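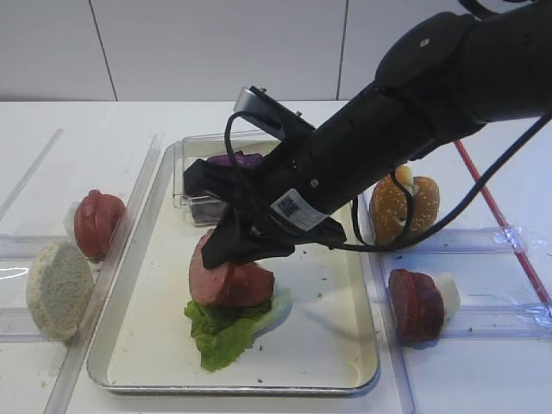

One reviewer of the pilot report objected that recognition of a logo is a poor stand-in for recognition of a brand, and that a shopper who can pick a wordmark out of a lineup may still walk past the product. We accept the distinction. The measures below are limited to recognition of the mark after a redesign, and purchase intent was collected only as a secondary variable.

4.2 Effect of wordmark changes on recognition

The main test compared old and new wordmarks for four chilled-food labels: Vadham, Zuvden, Maurya and Zeleo. Each had changed its logo within the same two-year period, and each had kept its name. The extent of the change differed. Vadham and Maurya moved from a serif to a sans serif typeface and dropped a border. Zuvden kept its letterforms but replaced a dark green with a lighter one. Zeleo changed typeface, color and layout together.

A sample of 512 adults completed the task online. All had bought at least one of the four labels in the past year, according to a screening question. Each participant saw a series of package fronts, with the wordmark in its usual position, and pressed a key when a named target label appeared. Exposure was set at either 50 or 100 milliseconds and varied between participants. Distractor packages were matched to the targets for background brightness and for the number of letters in the name.
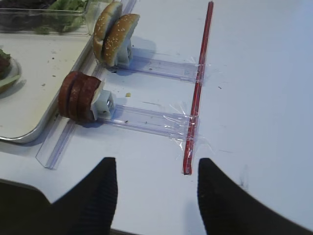
Accuracy was higher at the longer exposure for every label, as expected, and the ordering of the labels was the same at both exposures. Zuvden lost the least from its redesign. Zeleo lost the most, and the loss was concentrated among participants who reported buying the label often. Occasional buyers performed at a similar level with either version. A plausible reading is that frequent buyers rely on a stored outline of the whole mark, and that this outline is of little use once color and layout have both changed.

The results for Vadham and Maurya were harder to separate. Both redesigns removed a border, and in both cases participants made more errors on packages with a busy background. On plain backgrounds the old and new versions did not differ. The border seems to have worked as a divider between the name and the rest of the panel — a role that neither redesign brief had mentioned. We did not vary the border alone, so its effect cannot be fully separated from that of the typeface.

Response times followed the accuracy data and are not reported by label. Participants who confused the new Zeleo mark with a distractor did so quickly, which suggests a false match and not a failure to see the mark. The distractor chosen most often shared its first letter and its background color.
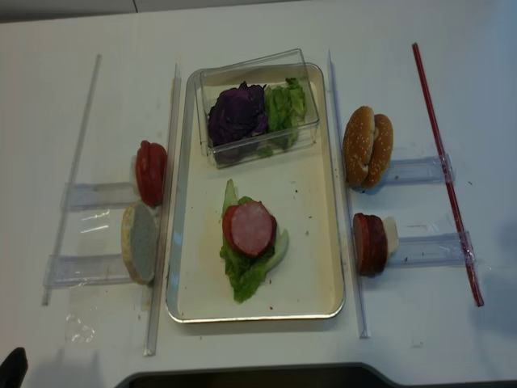
Does a longer brand name make a redesign riskier? The present data cannot settle this, as the four names differ by a single letter at most and the distractors were matched to them. A later study would need names of clearly different lengths, tested in the same typeface and at the same printed size.

Purchase intent was rated on a seven-point scale after the recognition task. Ratings for the new packages were slightly higher for all labels except Zuvden, where there was no change. Intent and accuracy were only weakly related. Zeleo had the largest rise in intent and the largest drop in recognition, so a redesign judged on stated preference alone would have been scored as a success. Agencies commonly test new packaging by asking panels which version they like better. On our data, that method would miss the cost to existing buyers.

Several checks were run on the main result. Removing participants who used a phone instead of a computer left the ordering of labels unchanged. So did removing the first block of trials. Age had a small effect on overall accuracy but did not interact with the version of the mark. The order in which old and new packages appeared was balanced across participants; a modest practice effect was found and is included in the model given in Section 3.

Figure 3. Chilled sandwich ingredients as a product category: shredded purple cabbage and chopped green lettuce in a clear container, with tomato slices and a bread bun half in the rack to the left. 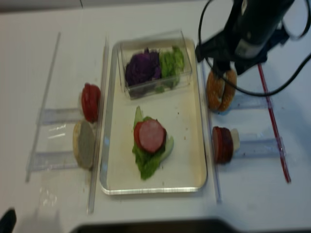
4.3 Color retention and shelf distance

The second test dealt with color only. Wordmarks were held constant, and the panel color was either kept, lightened or replaced. Package fronts were scaled to match viewing from the near edge of an aisle and from the far edge. Keeping the original color helped at both distances, but the benefit was larger at the far one, where letter shapes were close to the limit of legibility. Lightened panels fell between the other two conditions. For Maurya, the lightened and original panels gave the same accuracy at the near distance, and the two conditions were pooled in the analysis that follows.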